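Packing a box of fruit: which tips are worth the bother

Every October the same advice comes round about boxing up fruit for the shed, the neighbours or the school sale, and every October I wonder who has tried it. I've gone through the usual suggestions at our own table, with a basket at one end of the job and a cardboard box at the other.

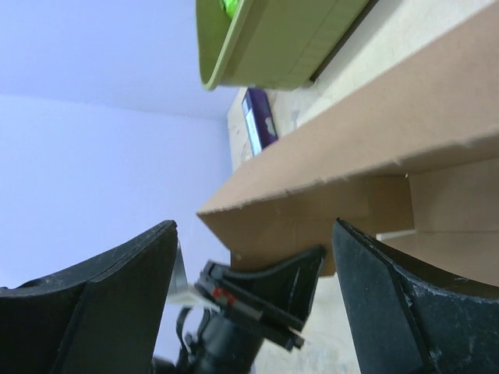
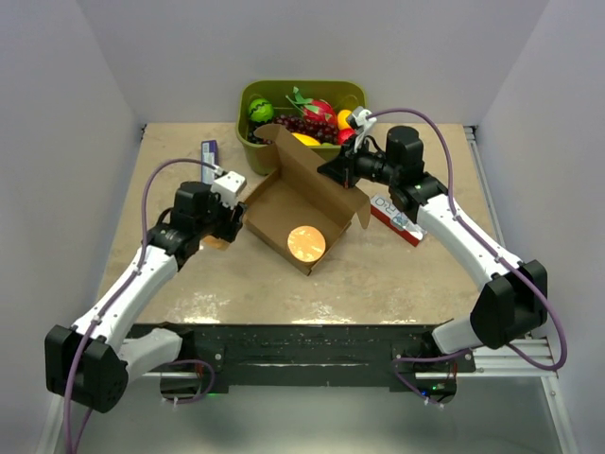

First, the claim that you must line the box with special paper. Walcombe sells packs of 100 sheets for this and I used a whole one last year. Newspaper did the same job. I couldn't tell the two boxes apart by Christmas, and nor could Vanderleia Guerra next door, who got half of each.

Second, "always pack from a basket, never from a bag". I'll grant this one. A basket keeps its shape, so you can see what you're picking up and you aren't rummaging. Whether it needs to be a proper harvest basket from Stikville at the price they ask is another matter. A washing-up bowl works.

Third, washing everything beforehand. I don't, and I'm not persuaded by the people who do. Fruit put away damp goes off sooner in my shed, whatever the leaflet says. Wipe off any mud with a dry cloth and wash it when you eat it.

Weight is where I do get fussy. Gervásio Andrade lent me his kitchen scales and I found that what I'd been calling an 800 g bag was 789 g, so no great scandal there. The boxes were worse. I'd been filling them to the top and then wondering why the bottoms sagged. Two layers, and stop. If there's fruit left over, start another box.

Tape: one strip down the middle of the base, one across it. I've seen people told to go round every edge. Try it if you like, but you'll be cursing when you want to get in again.

As for the Plorkon freshness discs, 70 to a tub, I put them in one box and left them out of the next. Both had a soft one in the corner after three weeks. I've still got most of the tub if anyone wants it.

Leave the lid flaps open for the first night, keep the box off a concrete floor, and check it every week or so. Take out anything with a brown patch and make crumble.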